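O caderno de Huguette Poulain

Huguette Poulain começou a registar os seus hábitos num caderno escolar, em janeiro, depois de deixar o emprego na Maillard. Tinha passado 11 anos no departamento de encomendas e saiu sem outro trabalho à espera. Hoje orienta um pequeno grupo de pessoas que querem mudar rotinas e prepara um manual com o título provisório de Pumusar.

Conversámos na cozinha dela, com o caderno em cima da mesa. É um caderno pautado, de capa azul, já sem uma das folhas de guarda.

"Eu fazia listas enormes", conta. "Escrevia vinte coisas à noite e de manhã não tinha vontade de abrir a lista. Passei a escrever quatro. Se faço as quatro, o dia está feito."

As quatro linhas mudam pouco: andar a pé, ler, telefonar a alguém da família e arrumar uma divisão da casa. A caminhada dura 60 minutos e é sempre feita antes do pequeno-almoço. Quando chove, Huguette sai na mesma, com um impermeável que era do irmão.

Pergunto-lhe pela motivação, palavra que aparece em quase todos os livros da estante atrás dela. Encolhe os ombros. "Li muitos desses livros. Sublinhei-os todos. O problema é que sublinhar dá a sensação de ter feito alguma coisa. Eu lia um capítulo sobre levantar cedo e ficava na cama até às nove."

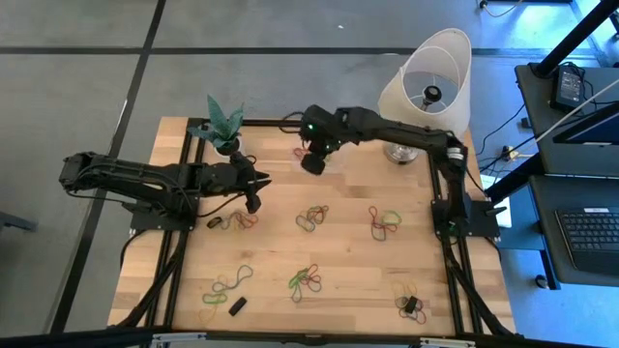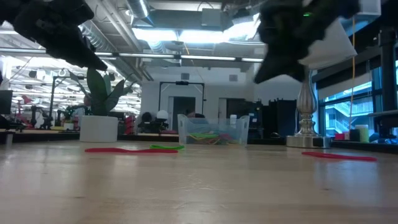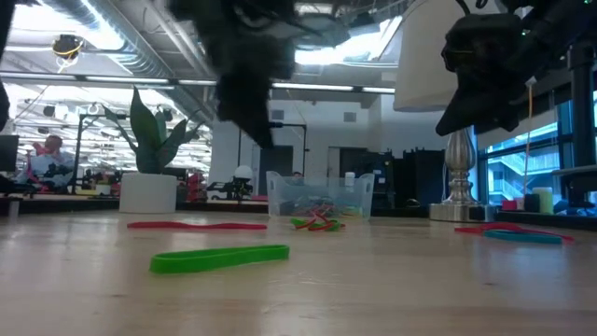
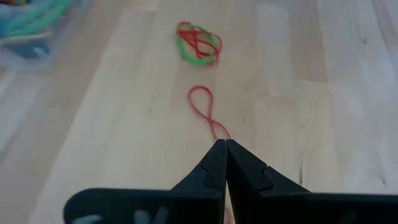

O primeiro mês correu mal. Falhou a leitura quase todas as noites e chegou a deixar o caderno numa gaveta. Voltou a ele quando mudou a hora: passou a ler depois do almoço, sentada, com o telefone noutra divisão. "Eu insistia na noite porque achava que as pessoas disciplinadas liam à noite. Não sei de onde tirei isso."

Também experimentou aplicações. Usou a Fludoser durante algumas semanas e desistiu por causa dos avisos. "Apitava quando eu estava a jantar. O caderno não apita." Não aconselha ninguém a fazer o mesmo, e no grupo há quem use o telemóvel sem dificuldade.

O grupo reúne-se em Furside, numa sala por cima da papelaria. As sessões são curtas. Cada pessoa diz o que escreveu, o que cumpriu e o que vai riscar. Huguette não deixa que se discutam as razões das falhas durante muito tempo. "Se alguém não caminhou, não caminhou. Passamos à pergunta seguinte: a que horas vai caminhar amanhã? Às vezes a resposta é que não quer caminhar, e então tira-se da lista."

Riscar é a parte que mais custa aos recém-chegados. Ela própria manteve durante muito tempo uma linha que dizia "aprender italiano" e nunca passou das saudações. Riscou-a em 22/07/2020 e anotou a data na margem. Mostra-me a página. O risco foi feito a lápis.

"Foi a lápis porque podia arrepender-me", diz. "Ainda não me arrependi."

Quanto ao manual, falta-lhe o capítulo sobre o descanso, que já reescreveu várias vezes. A versão anterior dizia ao leitor para reservar um dia sem lista. A atual diz apenas que a lista pode ficar em branco, e Huguette ainda não decidiu se a mantém. Entretanto, continua a escrever as quatro linhas depois do jantar, antes de lavar a loiça.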